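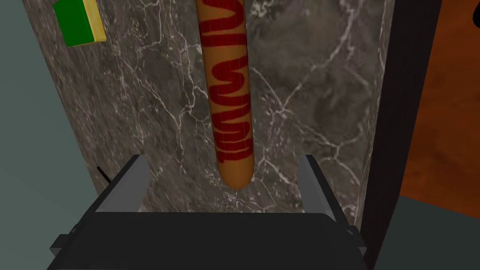

A reader in Clolbridge wrote in after the last newsletter to say that she gave up meal planning years ago and has never eaten better. She shops hungry, she buys what she fancies, and she thinks those of us with a grid stuck to the fridge are making tea into homework. She also wanted to know whether I have ever once stuck to one of my own plans from Monday right through to Sunday.

Well, no. I have not. I'd like to say there was one good week in spring, but we had chips on the Thursday of that one, eaten out of the paper in the car with the heater on, and very nice they were too.

But her letter has been rattling about in my head ever since (I read it out at the table, which was a mistake, as everyone under my roof took her side), and I've ended up changing how I do things quite a lot. So this month's item is a sort of progress report from a person who still loves a list but is trying to be less of a pain about it.

The old way, for anyone new, went like this. I would sit down with a pot of tea and a stack of cookbooks and fill in seven evening meals, a different one each night, with all the ingredients copied out on the back of an envelope. It took most of a morning. I'd be terribly pleased with myself. Then by midweek somebody would be home late, or the fish would smell a bit odd, or I'd look at the words "stuffed peppers" at six in the evening and feel my whole soul leave my body. And there'd be half a bunch of something going slimy in the drawer, bought for a recipe that wanted a spoonful of it.

What I do now is plan 3 dinners. That's all! The other nights look after themselves, out of leftovers or eggs or the freezer, or whatever was cheap when I passed the market. The 3 I do plan are things I could cook half asleep, and at least one has to make enough for the next day's lunch. I don't give them days of the week any more either. They just sit there on the list until somebody feels like one.

The market part has been the real joy of it. I used to go to Lustley with my envelope and walk straight past anything that wasn't on it, like a woman on a mission. Last time I let myself dawdle. I came home with a huge cauliflower, a bag of broad beans I'd had no intention of buying, and a slightly bashed tray of plums for next to nothing. The beans went into a risotto that same night, and the plums I stewed with a bit of orange peel and had on porridge until I was quite sick of them.

You do need a decent cupboard for this to work, and I think my correspondent must have one even if she doesn't say so. Shopping hungry is all very well, but if you come home with a lovely aubergine and there's not an onion in the house you are going to be cross. So I now keep a second list, a dull one, taped inside the cupboard door. Onions, garlic, tinned tomatoes, chickpeas, rice, pasta, lemons, eggs, a hard cheese, frozen peas. When one of those runs low it gets a tick, and whoever goes to the shop next takes a picture of the door on their phone. The ticking has been patchy, I'll admit. We have had a week with no rice and far too many chickpeas.

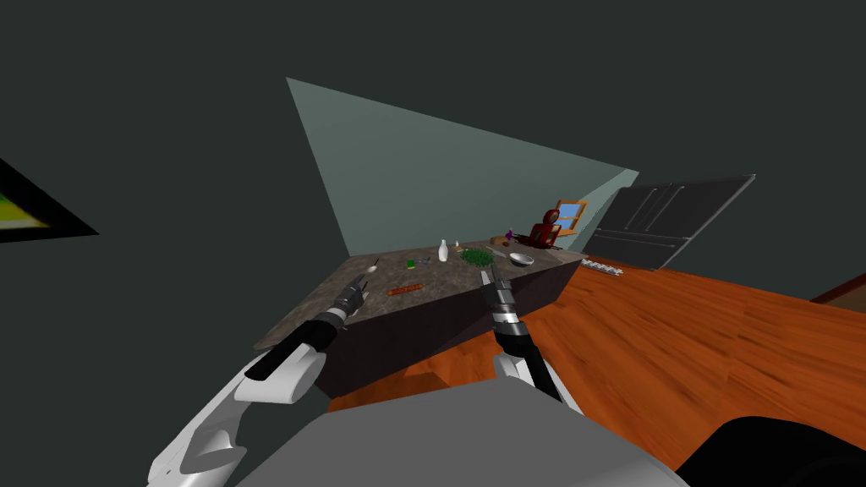 The freezer deserves a word too. Mine had turned into a place where food went to be forgotten, and when I finally emptied it out on a chilly afternoon I found tubs of brown stuff that could have been stew or gravy or possibly a very old chocolate pudding. I defrosted one to see. It was lentil soup, and it was perfectly all right with a lot of pepper on it. Everything gets a label now, with what it is and the month it went in, on a bit of masking tape. And I freeze things in portions for 2, as we found that a great frozen brick of bolognese only ever comes out when there's a crowd.

Bread goes in sliced. So does ginger, whole and unpeeled, and you can grate it straight from frozen, which I was told by a stallholder and didn't believe until I tried it. Leftover wine goes in an ice cube tray, in the rare event of there being any.

I should say something about money, as a few of you asked. I kept my receipts for the whole of August and compared them with what I spent the summer before, and we are down by around 70 pounds. Some of that must be the garden courgettes, which were relentless. But I'm sure a good chunk is simply the things I no longer buy for one recipe and then throw away. The jar of preserved lemons from Beltrán (the deli by the station, not cheap) has been open since before Easter and I have made a solemn promise to finish it before another one comes into the house. They're very good chopped up small in a potato salad, by the way, with plenty of parsley and not too much salt.

What I haven't cracked is Friday. By Friday I am tired and so is everyone else, and the cupboard seems to hold nothing but flour and good intentions. At the moment the rule is that Friday is toast night, and anything on toast counts. Beans, mushrooms, sardines, cheese with a scrape of pickle under it. Last week I did leeks, cooked down slowly in butter for much longer than you'd think, with a poached egg on top, and there was silence at the table for the first time in ages.

So, to the lady in Clolbridge: you've half won me over. I'm keeping my list, but it's shorter, and I've stopped getting in a huff when people ignore it. If you'd care to send me what you had for tea this week I'd love to know, and the same goes for the rest of you. Cheap suppers especially, and anything at all that uses up chickpeas. I'll put the best of them in the next newsletter, along with the plum cake I promised last time and then forgot to type up.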